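# House Diary, Findum Residence

Sunday, evening entry

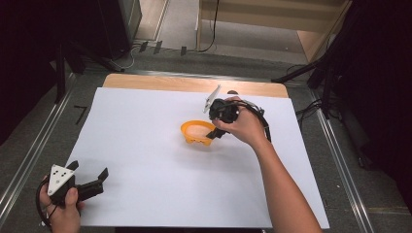
The day was given over to the tableware held in the ground floor store, which the house had agreed to sort before the end of February. Work began after breakfast, when the first crates were brought up, and continued with one interruption until the light failed. The large table was papered in white across most of its top, with a strip of bare wood left along the far side, and the pieces were considered on it singly. The small orange bowl was among those that gave us pause. It has a wide rim and small cutouts around its base, and against the paper its inside looks much paler than its wall. I had remembered it as a plain bowl of one color throughout, and the entry I made for it last winter says as much. That entry has now been corrected.

The register stood at 362 pieces this morning. This figure includes the Berisha gift, which arrived in mixed boxes and was entered in haste, and it is the Berisha pages that have caused most of the difficulty. Several lines read only "bowl, small" or "bowl, colored," and one line has been struck through and rewritten in two different inks. I have resolved that in future each line shall state the color, the form of the rim, and any openings in the base or wall. A person looking for a particular piece should be able to find it from the page alone.

It was further resolved that the plastic pieces shall be kept apart from the glazed ones. The present arrangement follows size only, so that the light pieces are stacked beneath the heavy ones, and two of the lower stacks lean. The plastic will go on the upper shelves of the new cabinet and the glazed pieces on the lower. I had favored the reverse, on the ground that the plastic is used more often at children's lunches, but the heavier stacks are awkward to lift down from above the shoulder and I withdrew the suggestion.

Luncheon was taken late. The soup was the same as yesterday's — improved, in my opinion, by the wait.

In the afternoon we turned to the matter of the Stoltalov set. The inventory of the former house gives it as complete for eight places. We have seven dinner plates, and I can find no record of a breakage. The crate in which it traveled was opened and repacked at least once before it reached us, to judge by the two kinds of string. I have written a note on the page and left the line open. The sauce boat, which I had believed lost, was inside the larger tureen, wrapped in a kitchen towel that belongs to this house and had itself been missing from the linen list.

A quotation from Rarnetti for the new cabinet was read again. The price is 658 for the cabinet with fixed shelves, delivery included, and 38 more if the shelves are to be adjustable. I recommended the adjustable shelves. The bowls are low and the tureens are tall, and fixed shelves at a single spacing would waste a good part of the height. The firm asks for the inside width to be confirmed before it cuts the wood. I measured the recess twice and obtained two results, the wall being out of true behind the pipe, and have put down the smaller.

There remains the question of what is to leave the house. Chipped pieces will be set aside, as was done last year, and any piece that is sound but has no companion will be offered first to the kitchen. I would ask that the orange bowl be exempt from this rule. It has no companion that I know of, but the kitchen has bowls enough, and I should like it for the hall, where it would do very well for keys — the present dish is too shallow and they slide out whenever the door is shut firmly.

The register was closed for the night at page 38, with the lids and covers still to be done. The labels purchased for the crates do not hold on rough wood, and string tags must be bought before the next session. I have also to return the tall step to the laundry, look for the key to the lower store, and write to Rarnetti with the width.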